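Section 7. Laying Out the Folding Table and Checking Wrist Cables
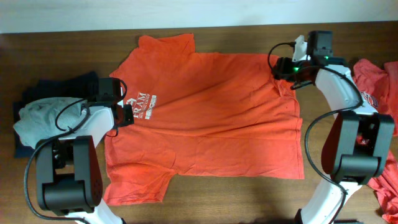

By Parveen Bepari, Drusutholm Automation. Checked by Kamrul Majumder. Revised Friday, February 10, 2023

Do this section at the start of each shift and after any cable or gripper has been changed. Both arms must be parked and the pedal switch released before you reach over the table.

7.1 Placing the shirt

1. Clear the middle of the table. Waiting garments go to the far left and far right.
2. Lay one T-shirt sideways, neck to the left arm and hem to the right arm. Spread both sleeves outward.
3. Leave the creases in. The folding program expects them, and a shirt pressed flat gives a false reading at calibration.
4. Check that bare wood shows above and below the shirt.

Note: Shirts with a chest print are fine. Keep the print clear of the left fingers when they close – heavy ink slips.

7.2 Checking the cables

1. Follow the thick cable on each arm from the wrist down past the large black joint housing. It should hang in a wide curve and never pull straight.
2. Check the thin cable at each wrist. It needs an open loop. If the loop has closed up, loosen the clip, feed cable back toward the wrist and tighten again.
3. Jog each arm slowly to the neck and hem positions. Stop if a cable catches on fabric.

Caution: Do not tape cables to the white links. Tape left on over a weekend pulled a connector out of the right wrist in October.

7.3 Test fold

1. Close each gripper on a single layer and lift 10 mm.
2. Run the test fold at low speed.
3. Write the cycle count in the Clukell log. Replace the finger pads at 1,325 cycles.

If the right gripper picks up two layers, go to Section 10. For spare pads and clips, ask Vilja Eskola in stores.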